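Category: Newsroom Systems > Community Notices > Resolved

Lost and Found notices dropping off the Okville page before their end date

Opened by: Ohemaa Dramani, community desk
Assigned to: Augustina Abubakari
Opened: 29 Aug 2025

Notices are booked for 14 days in Flullex. Several came off the Okville page early, including a found wedding band and a lost hearing aid. They still show as Live in Flullex. The print column is correct.
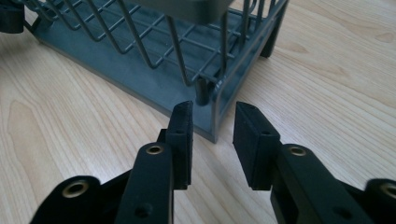
Checked the export first. The Flullex file holds 109 active notices. The site shows 16 fewer. All of the missing ones were edited after first publication, mostly to change a phone number. Unedited notices are not affected.

Kavham import log, same entry for each missing notice:

WARN end_date empty on update, record set to expired

The end date leaves Flullex intact. It is lost when Kavham maps the update, where the field is still under its old name. New records use a separate map with the correct name.
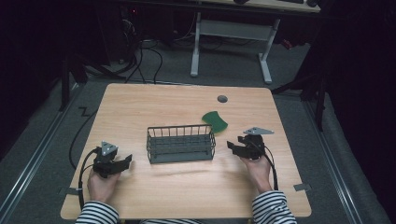 Dark gray wire basket and green sponge on a wood-grain table.

Steps taken:

1. Paused the scheduled import on Arthur (staging).
2. Corrected the field name in the update map.
3. Re-ran the import on Arthur. Missing notices returned with the right end dates.
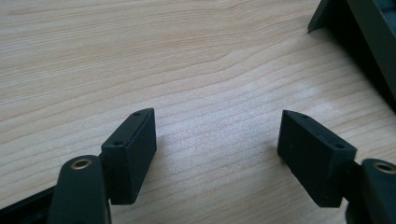 4. Copied the map to production and cleared the page cache.
5. Re-sent the affected notices by hand. The import takes up to 400 records per run, so one run covered it.

Ohemaa Dramani: Wedding band notice is back. Edited the phone number again and it stayed up. Can the lost days be added on?

Augustina Abubakari: Yes, change the end date in Flullex and save. Obituaries and the November events list use other maps. Neither has the old name. Closing.

Newsroom Systems help desk | Contact | Back to top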